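Black ceiling, flat panels: notes on the Pirkeck unit

June 2021

The lease on the Pirkeck unit came with 3,232 square feet of floor and a ceiling that had been painted in at least two different whites by previous tenants. The roof structure is exposed, so every beam, truss member and run of conduit was on view, and the old paint made all of it easy to see. We decided to go black in February and finished last week. I'm putting the notes up while I still remember the order of things.

Surface prep

Most of the labor was cleaning. The top faces of the trusses held years of dust, and paint over dust comes off in sheets. Hooman Khosravi ran the lift and the vacuum while I followed with rags and a degreaser on the lower members. We did the far end first and worked back to the door so that nothing was knocked down onto a bay already cleaned.

Anything flaking was scraped to a firm edge and spot primed. I did not try for a smooth surface. Under a flat black finish, scraper marks vanish from floor level.

Masking took longer than I had allowed. Sprinkler heads, labels on the electrical boxes and the tags on the shutoffs all have to stay readable, so each one got its own bag or a piece of tape.

Paint

Flat dry-fall black, sprayed, two coats. Dry-fall is meant to turn to dust before it lands, and it does if the air is dry and the drop is long enough. Near the mezzanine the drop is short, and overspray stuck to the handrail. Cover the handrail.

The first coat went on along the beams and the second across them. Spraying in one direction only leaves a pale stripe on the back side of every member — you won't see it from the lift, and you will see it from the floor as soon as the lights are on.

Existing cables and conduits were sprayed in place. New runs went up afterward, in black jacket where we could get it, tied alongside the trusses. Salehi did the electrical work and asked that every new junction box be left unpainted until inspection. I agree with this and would do it again.

Lights

The old fixtures were open tubes, and they lit the roof as much as the floor. A black ceiling returns almost nothing, so any light sent upward is lost. Flat panels send it all down. We bought Teltico panels in the 600 mm width, neutral white, and laid them out in straight rows down the length of the unit.

Fatemeh Fallahi did the layout on graph paper. Her first version lined up with the roof members and left a dim strip at the benches. The second ignored the structure and followed the benches, and we built that one.

Contrast is the main drawback. A bright panel against black is harder on the eyes than the same panel against white, mostly when looking up from close by. From standing height, facing the work, I stop noticing it after a few minutes. Leaning back in a chair, I don't.

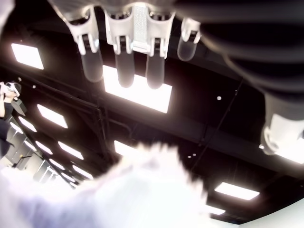

Dimming

Each row is on its own dimmer. We run the rows over the benches at full output and the rest lower. One driver buzzed at the bottom of its range, and Teltico swapped it without any argument. I have set a floor on all the dimmers so that no one can reach that part of the range.

Still to do

The Gratora heater flue was left bare because the paint is not rated for it. It needs a high-temperature coating and a day with the heater off. Two of the old conduits near the door are dead and should come down. I also want to go back over the masked sprinkler area with a brush, where the tape left a white ring around the plate.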